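A Firm Hold: Caring for the Hands in Later Life

By Kulap Thongsuk
December 6, 2023

14 shares | 3 comments

The residents of Notov are, on the whole, a long-lived population. The town's health service has for many years offered its older citizens regular checks of sight, hearing and balance. Until last year it offered no check of the hands, and a person who could no longer turn a key or open a jar of plums was generally advised to ask a neighbour.

The Pilard Hand Clinic was established to address this gap. It occupies two rooms on the ground floor of the former customs office in Guerra Street and is open to any resident over the age of 60. No referral is needed. In its first year the clinic received 460 people, many of whom had never before spoken to a health worker about their hands.

A first visit lasts three quarters of an hour. The therapist asks about the person's day from waking to bedtime: which taps are stiff, which buttons are left undone, whether the kettle is filled to the top or only halfway. Strength is measured in each hand, three times, with a rest between. The results are entered on a card which the visitor keeps.

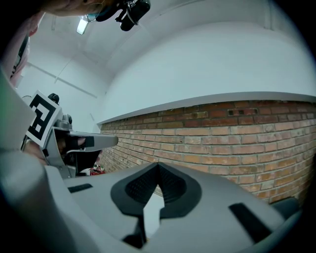

Staff at the clinic distinguish between the strength of a hand and its endurance. Many visitors can squeeze hard for a moment but cannot maintain a moderate hold for the length of an ordinary task, such as carrying a shopping bag home from the market or ironing a shirt. The hold shown here, with the fingers wrapped round a dark handle, is the one most people picture when the word "grip" is used, and it makes heavy use of the muscles of the forearm. Turning a key or picking up a coin relies more on the thumb and its neighbours, and the two kinds of hold may weaken at different rates. The clinic therefore tests both, and exercises are set for whichever is the poorer.

The exercises themselves are modest. Visitors are asked to wring out a small towel, to press the pad of the thumb against each fingertip in turn, and to spread the fingers against a rubber band. They are to be done daily and stopped if there is pain. A printed sheet is supplied in large type. The first printing of 600 copies was used up by the end of the summer, and the second has been corrected to show the towel being wrung in both directions.

Household work is discussed at length. It was the clinic's early view that older people should be relieved of such work wherever possible. That view has changed. Folding, peeling, sweeping and pegging out washing are now treated as useful activity, and visitors are encouraged to continue with them in shorter spells. Knitwear is a frequent subject. Thick woollens are heavy when wet, and several visitors reported that they had ceased to wash them by hand. The advice given is to press the water out against the side of the basin, roll the garment in a dry towel and lift it with both arms. 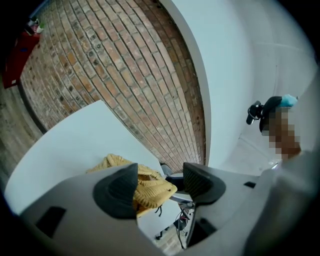 Mustard-yellow knit with a chunky cable texture. Bulky fabric is easier to hold when gathered into a bundle.

The choice of household goods also receives attention. Beditz, the hardware shop on the market square, has agreed to keep a shelf of items which visitors may handle before buying: peelers with thick handles, tap turners, and scissors that spring open on their own. The clinic receives no payment from the shop and recommends no particular make. Where a new item is beyond a visitor's means, a length of foam tubing pushed over an existing handle will often serve as well.

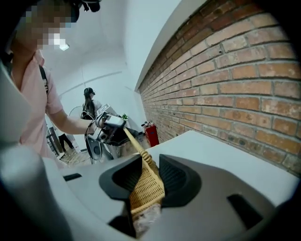 Foam tubing is sold by the metre and can be cut at home with kitchen scissors. It should be replaced when it begins to crumble, and it should not be used on pans.

Not every complaint can be met with exercise or a thicker handle. Numbness at night, a finger that locks when bent, and swelling which lasts beyond a few days are all matters for a doctor, and the clinic refers such cases on the same day. Sudden weakness in one hand is treated as an emergency. Visitors are reminded of this at each appointment, and the notice is repeated on the back of the card.
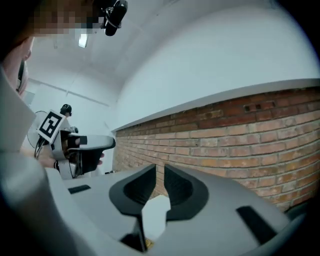 Attendance at second appointments remains the principal difficulty. Those who live in the upper part of the town must take two buses, and the later of these does not run in winter after four o'clock. From the new year the clinic will hold a morning session twice a month in the library at the top of the hill, where there is level access from the road. Appointments may be made at the desk in Guerra Street or by telephone before noon. Visitors should bring their card, their reading glasses and, where practical, any tool or utensil which they find hard to use.

3 comments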